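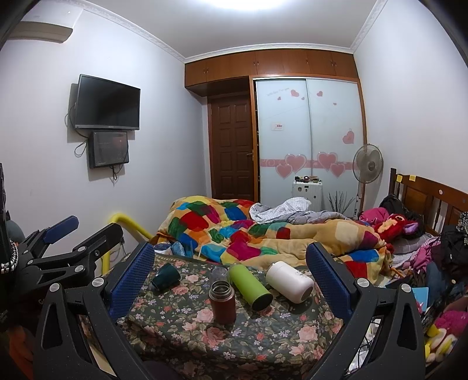 Week 5 handout: Collecting demonstrations by hand
Notes by Tzu-hsuan Tu

1. Scope
The Plurnenthorpe set is recorded in homes with a hand-held gripper and no arm. The camera rides on the tool, so the policy sees at run time close to what it saw in training. This week covers drinkware only: mugs, glasses, bottles and thermoses, upright or on their sides.

2. Terms
Episode – one grasp, from approach to release.
Layout – one arrangement of objects. A layout may hold several episodes.
Site – one room. Moving to another room starts a new site.

3. Procedure
Start with the jaws open and the target in view. Approach at a steady speed. Close until the pads stop moving, lift, hold for a count of two, set down, open. Change the layout before repeating a target. Do not tidy the room first. Soft surfaces such as bedding are wanted, as objects roll and sink on them in ways a tabletop does not show.

4. Sorting
Of 1400 episodes recorded in February, 982 passed review. The main faults were:
closing before the pads were level with the object
a hand entering the view
tracking lost during a fast turn
Failed grasps are kept under their own label. They are not faults.

5. Splits
Split by site, never by episode. Two episodes from one bed share nearly all of their background, and a random split will report a test score that is too high.

6. For Saturday
Read Demchenko, section 3. Train the baseline on 500 episodes, then on 1000 – same seed, same test sites. Report success separately for upright and tipped objects.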